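Teaching a robot to open doors, supposedly
12/17/21

I said in July that I wouldn't write about the home robot until it had done something useful. It hasn't, but I've put enough evenings into it that I'm breaking my own rule.

The plan was modest. Two arms on a torso, driven around a simulated flat before I spend any more money on the real one in the shared workshop at Gelley. The flat came as a free download, and whoever made it likes mustard walls and red floors. I've called the control code Moulin and the door routine Bastari, mostly so the log files are easier to tell apart. 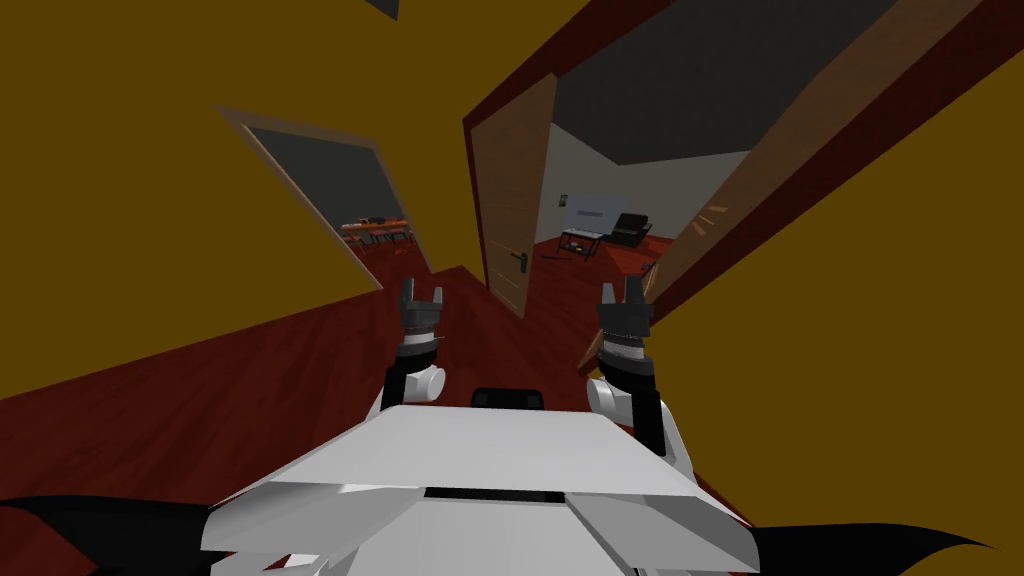 Why doors?

Every home robot demo I've watched has the doors propped open already. I find that suspicious. A lever handle is dull and common, and if a machine can't manage one it's going to spend its life in the hall.

Bastari works in four stages: find the handle, reach, press, push. The first two behave. The press is where I stop believing my own results, as the simulated handle forgives an awful lot. You can lean on it at an angle that would skid straight off a real one.
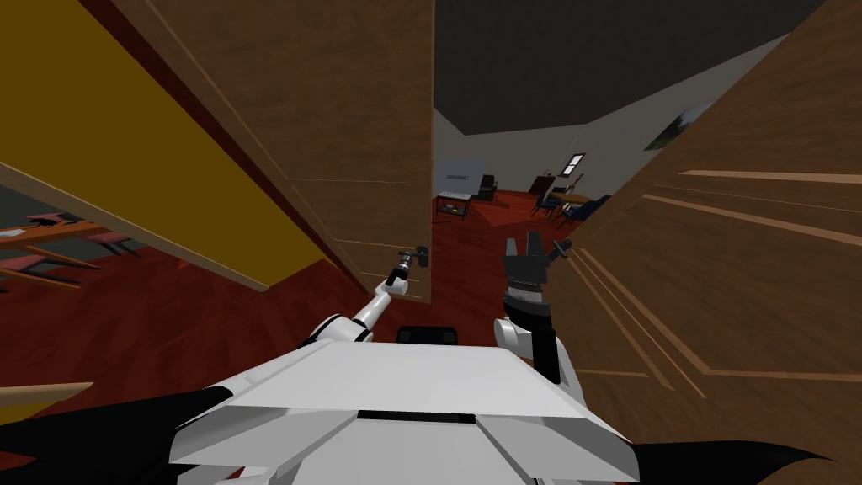
I also don't trust the friction values. I copied them from the Arnatex settings file, which has two sets and no word on which is meant for metal. I tried both. One had the gripper sliding like soap, and the other seemed to be made of glue. I've gone for something in between, so any success rate I quoted would be a number I had partly made up.

The close-up view from the gripper is more useful than I expected. I had assumed the wide view would do for everything, but the last stretch of a reach needs a nearer look. 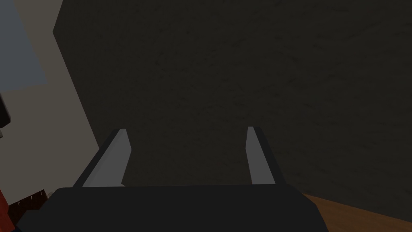
Would I let it loose on a real door yet?

I wouldn't, and I'd want a big red stop button within reach before I even tried. The simulator lets me reset after a bad run. The workshop door belongs to the landlord.

Next job is to rewrite the press stage for the third time and add some noise to the handle position, so the arm can't rely on it being in exactly the same spot. I expect everything to get worse for a while. If it still copes after that, I'll order the wrist parts.

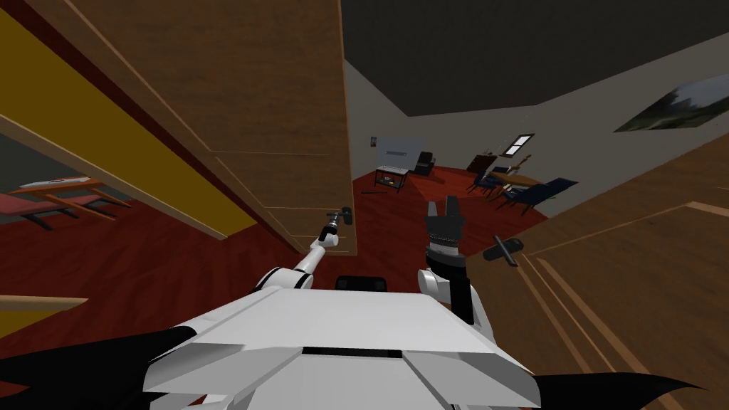 In the doorway, with the dining table and the landscape painting in the room beyond.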